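Bench Automation Forum > Good Practice > Table layout and keep-out rules for two-arm cells

Thread: Tape grid rules, do you write yours down?

okushnir_inna
Posted 6 Aug 2019
We are rewriting the bench rules for our two-arm tables at Arstead and I would like to hear what other people have settled on. The current sheet is 2 pages and half of it is about tape. The main points:

1. Fresh kraft paper before a new task set. Tape the grid after the paper is flat.
2. One object per rectangle at the start of a run.
3. Only one arm may be inside a rectangle at a time, unless the task sheet says handover.
4. Hands stay off the paper while either arm is enabled. Stop first, then reach.
5. Speed limit 20 percent for any object that is glass or has liquid in it.

Number 3 is the one people argue about. Inna

spanos_o
We had your number 3 and dropped it. With a pot in the middle and a lid in one gripper you are going to cross lines all the time. The arm that holds the lid is over two or three rectangles no matter what you do. So either you break the rule on every run or you write so many exceptions that no one reads them.

What we have now is a minimum gap between the two grippers, 40 mm, and the software checks it. The tape is for placing objects and nothing else.

Vasiliki K
Disagree with spanos_o on dropping it. A software gap only covers what the software knows about. Does yours know how wide the lid is? Ours knew where the gripper was and had no idea there was a lid in it. We found that out with a lid on the floor.

We kept the grid rule and added a line to the task sheet: if an arm carries something wider than the gripper, the other arm waits outside the neighboring rectangles too.

spanos_o
Fair. We enter the held object by hand before the run, and yes, people forget. I still think a rule that gets broken on every lid task is a bad rule.

brirkmont_bench
Can we talk about number 1? Fresh paper for every task set is a lot of paper. We change it when it is torn or when the creases are high enough to tip something. Faint creases and seams never caused us any trouble. Loose tape did. Small scraps stick to the bottom of light objects and then the object is not where you think it is. Our rule is that all scraps come off the table before enable, and the person who laid the tape signs for it.

okushnir_inna
Good one, we have nothing about scraps. Adding it. On paper I may go to "change when torn or raised".

Aliki T.
A few things from our sheet at Nadholm that I don't see in yours:

– Cables. Check that the outside loop can't reach the table at the lowest wrist position. Do this with the arm stopped, at the far corner of the grid and also right over the pot.
– Anything with handles gets placed the same way each time, handles left and right, so the lid arm and the food arm each have a clear side.
– If the cooker is electric it stays unplugged for pick and place runs. Plugged in needs a second person.
– Mounting plate bolts get checked when the paper is changed. You are already down there.

spanos_o
The second person rule, is that for the whole run or just when it's on?

Aliki T.
Whole run. We tried "just when it's on" and people disagreed about when that was.

Vasiliki K
+1 on the bolts. Inna, does your 20 percent apply to the arm with the glass or to both? It should be both in my opinion. The other arm is the one that is going to hit it.

okushnir_inna
As written, only the arm with the glass. I see your point. I will change it to both and see how much longer the runs get.

brirkmont_bench
Ours got slower and people complained until November, then stopped.

okushnir_inna
Thanks all. Draft 2 goes around to our operators next. I am keeping number 3 with Vasiliki's wording for wide objects, and adding the gap check as a second layer if our software people agree. For spanos_o, a lid task on a taped grid, so we are at least arguing about the same thing:
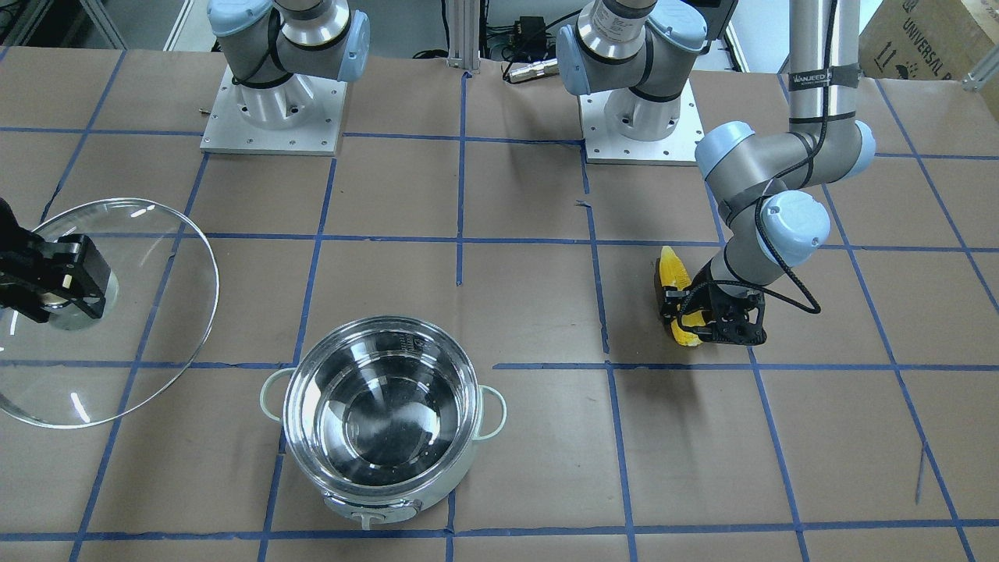

Two-arm table, glass lid in one gripper and corn in the other, pot between them.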